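Gripper comparison: soft pads versus hard fingers on the Dridthorpe arm
Student project report, 6 Jan 2024

I picked this project because I'd spent most of August watching our arm drop things. The Dridthorpe lab has one arm that students can book, and it came with a set of hard plastic fingers that everybody complains about and keeps using anyway. My question was a simple one: if I swapped those for padded fingers and changed nothing else, would the arm get better at ordinary household jobs like opening a drawer, taking something out and putting something away?

I compared two sets. The Kincaid fingers are the hard ones, narrow, with a ridged face. The Usus fingers are the padded ones, blocky and a bit squashy, and they are much fatter than I expected when I opened the packet (I did wonder whether they'd fit into anything at all!). Both bolt onto the same mount with the same screws, so a swap takes a few minutes once you've stopped losing the little washers.

For control I used Brolance, the software we were taught on in second year. It lets you steer the arm by hand and save positions, then play them back. I know there are cleverer ways to do it, but I wanted to spend my time on the fingers and leave the planning alone. I kept the speed and the closing force the same for both sets, and I did 30 tries per task with each.

There were 3 tasks. The first was pulling a drawer open, the second was picking a wrapped snack bar out of the drawer, and the third was lifting a drinks can that was lying on its side on top of the cabinet. I wanted things of different shapes and stiffness, and these were cheap and easy to replace. The drawer has no handle on the front, so you have to get hold of the edge of the panel and draw it back.
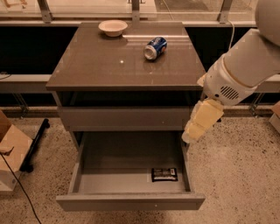
The can was where I thought the soft pads would win easily, and they did, though by less than I'd told my tutor they would. A can on a glossy surface wants to roll away the second you touch it off-centre. With the hard fingers, one side nearly always touched first and off it went. The pads touch early too, but they give a little and seem to hold the can still while the other side catches up. I lost 15 tries with the Kincaid set and 3 with the Usus set, which I was very pleased with.

The snack bar went the other way. When it lay close to the side of the drawer, the fat pads couldn't get down between the wrapper and the wall, and they ended up pushing it along. The thin fingers slid in nicely and pinched the end of the wrapper. If I'd been allowed to choose where the bar went, I could have made either set look good, so I moved it between tries following a list I'd drawn up beforehand.

Opening the drawer was pretty much a draw (sorry). Both sets could do it if the saved position was good and neither could if it was a bit out. I wasted a whole afternoon on this before I noticed that the cabinet had been creeping forward each time the arm pulled. After that I put tape marks on the floor and checked them before every run, and I threw out the earlier drawer results and did them again.

I should say something about the logging as well. Brolance saves a line each time the gripper opens or closes, and I finished with 1431 lines, including all the practice and the afternoon I threw away. I'd named the first files things like "test new" and "test new 2", and sorting them out took longer than making the graphs. Next time I'd put the finger set and the task in the file name from the very start.

As for which set I'd leave on the arm, I'd go for the Usus pads for anything round or slippery and the Kincaid ones for flat things in tight corners. What I'd really like to try is a thinner pad, maybe half the depth, glued onto the hard fingers. I've got some offcuts of foam and the arm is booked for another two mornings, so I'm going to start with the snack bar and see how far down the side of the drawer they'll go.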